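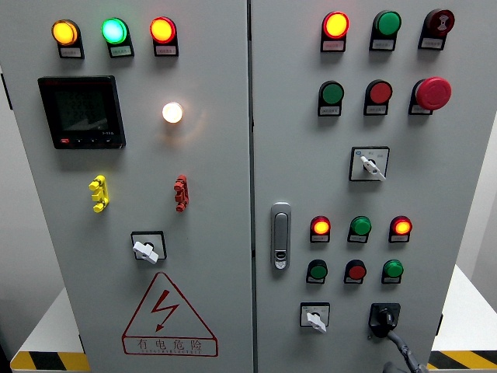 # Threshold Supper (Imivstead)

The **Threshold Supper** is a household custom observed in the market town of Imivstead and in the neighboring parish of Kerton. It marks the first full year in which a newly married couple has kept a home of their own. The supper is given by the couple for both sets of parents, and it is held on the evening of 3rd May whatever the date of the wedding. Couples married after the end of March wait until the following year.

## Origins

The earliest known reference to the custom is an entry in the Kerton parish accounts for 1707, which records a payment for bread and candles "for the threshold of the young people at the mill." The wording suggests that the practice was already familiar to the person keeping the accounts. No earlier document has been found, although local tradition places the beginning of the supper several generations before that date.

The historian Jasper Van Leeuwen has argued that the custom grew out of tenancy agreements. In the farms along the river Quaye, a married son commonly received the use of a cottage for a trial year, at the end of which his father and father-in-law inspected the property and ate there. Van Leeuwen regards the meal as the surviving part of the inspection. Willy Dekker, in a study of household customs in the same valley, accepts the link with tenancy but notes that the supper was also kept by weavers and shopkeepers who held no land. Dekker considers a church origin equally possible.

## Observance

### The door

Guests do not knock. The two mothers stand outside and call the names of the couple, who open the door together, each with one hand on the latch. A small loaf is passed over the threshold before anyone steps across it. In Kerton the loaf is cut at once and eaten in the doorway; in Imivstead it is carried to the table and left whole until the end of the meal.

### The meal

The main dish is illevier, a covered pie of mutton, barley and dried plums. Each family supplies part of the filling, and the pastry is made by the couple. Households that do not eat meat use mushrooms or chestnuts, a substitution recorded in both places. The pie is followed by soft cheese and stewed pears. Beer was the usual drink until the late nineteenth century, when cider became common.

Seating follows a fixed order. The couple sit at the ends of the table, and the parents sit on the side opposite their own child. If a parent has died, the place is laid and a godparent or older relative is invited to fill it.

### The gift

Custom allows one gift only, presented jointly by the parents. It must be an object already used in one of the family homes, such as a kettle, a chair or a set of spoons. New articles are given at the wedding and are considered out of place at the supper.

## Decline and revival

The supper became less common as younger families moved away from the valley. A survey of local households found 281 married couples who knew of the custom, of whom about a third had kept it themselves. Most of those who had not done so lived at some distance from their parents.

Interest returned after the school at Kerton began to collect recipes and spoken accounts from older residents. Several families have since resumed the supper – in some cases after a gap of two generations – and it is now also kept by couples who have set up home together without marrying. A shared supper in the market hall at Imivstead was tried for 3 years and then discontinued, as most couples preferred to hold the meal at home.

## See also

- Housewarming
- Wedding anniversary
- Bread and salt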